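Small museum, big loan: how do we ask to borrow a painting?

Posted in Museums, Galleries & Collections
2018-01-29

I'm hoping some of you have been through this. I work at a small art museum in Meredith (three galleries, one of them really a wide hallway) and we are putting together our first show built on loans. Up to now everything on our walls has come out of our own storage, 791 works in all, mostly regional landscapes and prints. It's a lovely collection and I could talk about it all day.

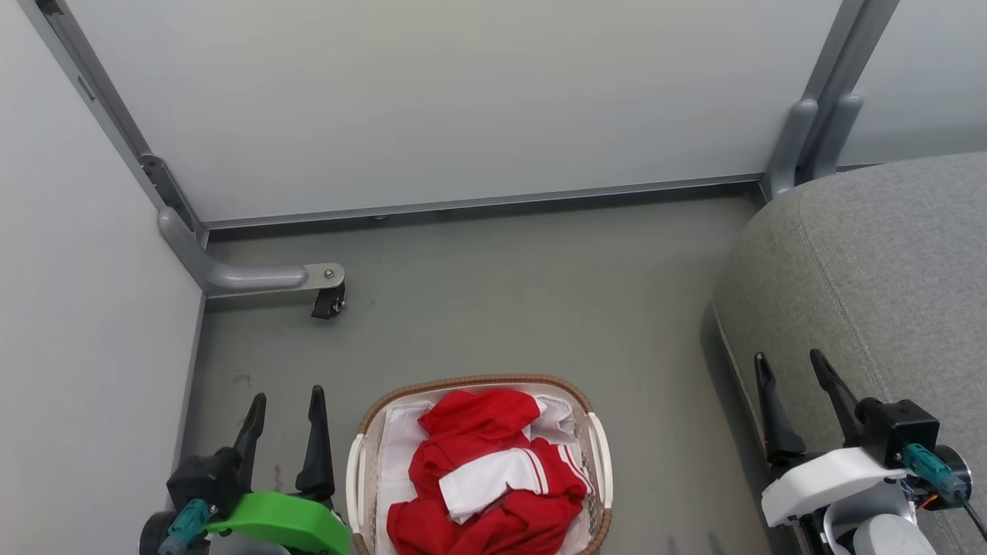
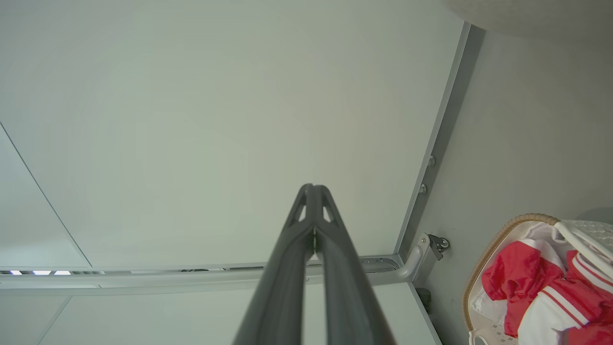

The show opens in October and is about river painters. The centerpiece, if we can get it, is a big oil that belongs to the Mikard, which is a much larger museum than ours and one I have loved since I was a kid. I called their main number and was told to "send a formal request to the director with a facilities report." I said thank you and hung up and then realized I only half know what that means!

So, my questions. Is it too late to ask for an October opening? What goes in the letter? Does the facilities report have to be perfect? Our climate control is good in the two main galleries and not so good in the hallway. And who pays for what? I have a budget for the whole show that would probably not cover one crate at a fancy shipper, so I'd like to know how bad it's going to be before I get my heart set on it. (Too late, my heart is set on it.)

Any advice at all is welcome, including "don't."

riverbend_curator

gallery27

Oh, please do ask! Small museums talk themselves out of this all the time and it makes me sad. I was a registrar at a big place before I moved to a little one, so I've opened these letters and I've written them.

On timing, you're late but you aren't hopeless. Plenty of large museums want six months at the least and many want a year, since the request has to go past a curator, then conservation, then the registrar, and often a board meeting at the end. If their board meets once a quarter, your letter needs to be in the pile before the next one. Call the registrar's office (skip the main number this time) and ask what the cutoff is for an October loan. They will tell you. Registrars are wonderful people and they like being asked early.

The letter goes from your director to their director. One page is plenty, two if you must. Put in:

The title and dates of your show.
The artist, title, date and accession number of the work you want. Get the accession number right. It saves somebody a trip to the files.
A paragraph on what the show is about and why this painting matters to it. This is the fun part. Say what it will hang next to and what people will see because of it. A curator who reads that and gets excited will argue for you in the meeting.
Who the other lenders are, if you have any yet.
A sentence saying you'll cover the costs, and a contact name for the details.

Attach the facilities report and your insurance information. Don't attach a glossy brochure about your museum. I know it's tempting.

The facilities report is a long form about your building: doors, loading area, locks, fire system, guards, lights, temperature and humidity. There's a standard version that most museums in the country accept, so you only have to fill it out once and then keep it current. It does not have to be perfect, but it has to be true. If the hallway swings up to 65 percent humidity in the summer, write that down, and write that the painting will hang in a main gallery. What lenders want to see is that you know your own building. Include a few months of readings from the room where the work will be. If you don't have a logger in there, buy one this week and start!

Costs: expect to pay for packing, crating, shipping both ways, insurance, and usually a courier from their staff who rides along and watches the unpacking. The courier means travel, a hotel and a daily allowance, and they'll come back again at the end. Some lenders add a loan fee too. Ask for an estimate before anyone signs. And ask if a crate already exists - if that painting has traveled lately there may be one sitting in their storage that fits it like a glove, and that can be a huge chunk of money off your total.

Have a second choice ready in the same letter or in your back pocket. "If this work is not available, we would be very grateful to be considered for..." has gotten me some beautiful things I wouldn't have thought to want. One of my favorite paintings ever to hang in our building was a second choice.

flandura_docent

I'm on the education side so take this for what it's worth, but we borrowed a big canvas at Flandura two years ago and it was the best thing we ever did. School groups doubled. People came in just to sit in front of it!

Measure your doors. Measure the crate too and not just the painting, crates are way bigger than you think. Ours came through the front with 3 inches to spare and we all clapped.

paperandpaste

Agree with nearly all of what gallery27 wrote, and I'd like to add a few things on insurance and light because they trip people up.

The lender will give you a value for the painting, and your policy has to cover it "nail to nail," from the time it leaves their wall until it's back there. Ask your broker for a certificate naming the lender. Check your limit first. A regular collections policy at a small museum can be far too low for one major oil, and a rider for the length of the loan is what most of us end up buying. There's also a federal program that covers some domestic exhibitions, but it has minimum values and application dates, and for a single loan on your schedule I'd go the rider route.

Light: oils are pretty forgiving next to works on paper, but if you're hanging prints from your own collection in the same room (and you should, it sounds like a great show) the prints set the level. Work out the lighting plan before you promise anyone a dramatic spotlight.

We used Clonex for our last shipment and shared the truck with two other museums. A shared truck takes longer and the dates are less firm, but it cost us far less than a truck of our own. Some lenders won't allow it, so ask before you get the quote.

Good luck, and come back and tell us if you get it. I love river painters and I would drive a long way for that show.

riverbend_curator

You are all the best. I called the registrar this morning and their board meets in three weeks, so the letter is getting written tonight. Logger is ordered. I also measured the loading door, and then I measured it again.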